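Second-hand clothes want a good sort before they go in the wardrobe, dears, and I say that as someone who once brought home 54 ties from the Gillthorpe sale. 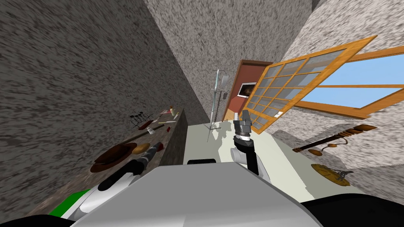

The door and the wood-framed window.

Turn every pocket out first, then wash a bright shirt by itself, twice if the colour runs.

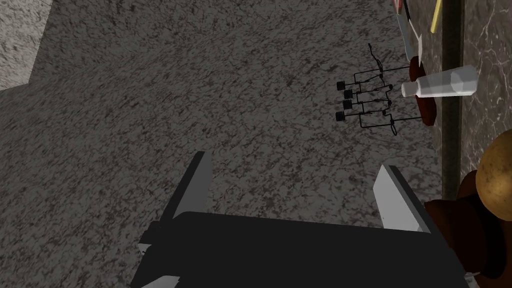

And do keep the spare buttons in a jar (mine holds 400, bless it), as loud old blazers always seem to lose one at the party.
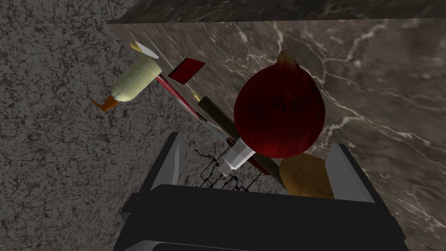

Marble with fine white veins.

Musty wool likes a long airing on a padded hanger, well out of the sun.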